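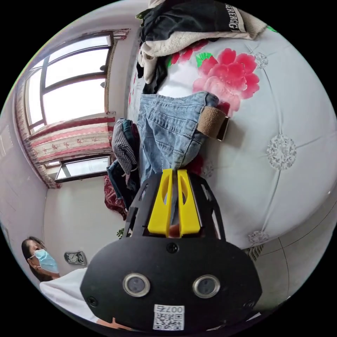
Demonstration by hand (robotics)

Demonstration by hand is a way of teaching a robot a task by letting a person do the task first. The person either moves the robot's own arm, steers it from a distance, or works with a separate tool which has the same fingers as the robot. The movements are recorded and later used to train the control program. The method is common for household work, where the objects are soft and every room is different.

Main forms

In kinesthetic teaching the person takes hold of the robot arm and leads it through the movement. The arm must be light enough to push, and the person often stands in the way of its cameras.

In teleoperation the robot is steered with a joystick, a glove or a second, smaller arm. The robot makes the movement itself, so the recording fits its body well. The work is slow, however, and new operators at the Brelato laboratory are given 15 hours of practice before their recordings are kept.

In the third form, hand-held demonstration, no robot is present. The person carries a gripper, and the lenses or sensors on it record the work from close by. This form can be used in ordinary homes.

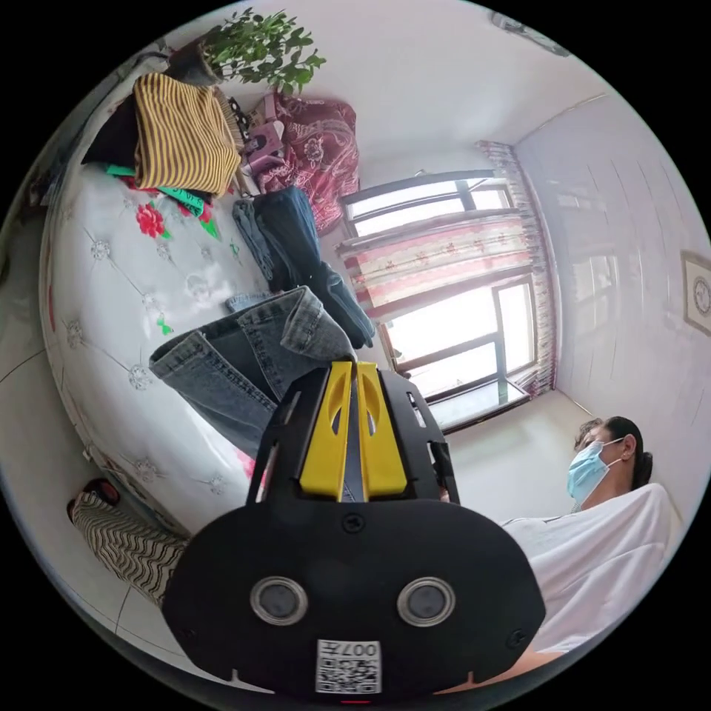 Vol. 20, p. 1180

Use with clothing

Clothes are regarded as a difficult material for robots. A cup keeps its shape when it is lifted, but a pair of trousers takes a new shape each time it is touched. For this reason a clothing task is usually recorded many times, with the garment placed differently at the start. The Marchetti collection, published in June, contains over 33 hours of folding and sorting.

Small differences between recordings are considered useful. If the garment always lies in the same place, the trained robot may learn the place and fail when it is changed.

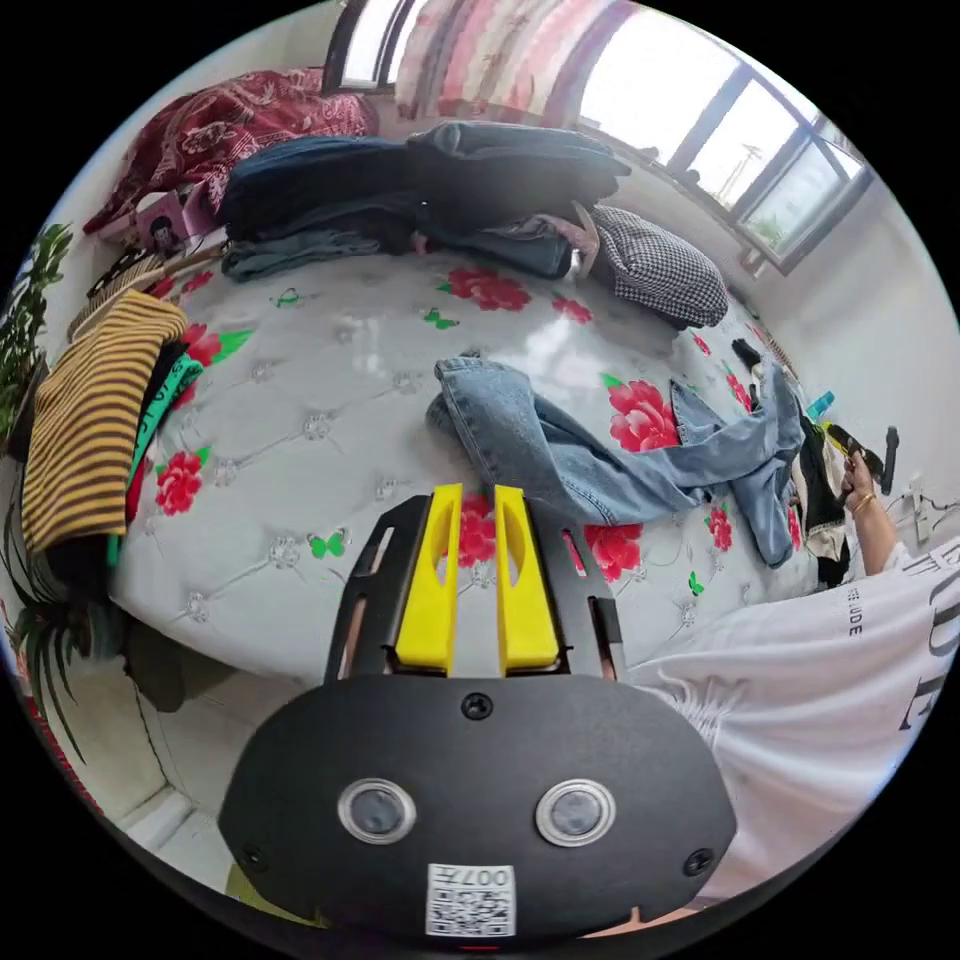
Background is a second source of difficulty in clothing tasks. The program must separate the garment to be handled from everything near it, and a plain table makes this easier than a home does. On a bed cover printed with large red peonies, light blue jeans stand out clearly by colour, while a stack of folded dark denim offers few clear borders between one piece and the next. Shiny quilting can also disturb the measuring of depth. The Gallard guidelines therefore advise recording on several kinds of surface.

Limits

A hand-held gripper can be moved in ways which a robot arm cannot follow, for example too fast or around a tight corner. Such recordings are normally removed before training. The force of the grip is also hard to compare, as the human hand corrects it without thinking.

See also: Imitation learning; Kudton gripper; Teleoperation

Page last changed May 12, 2023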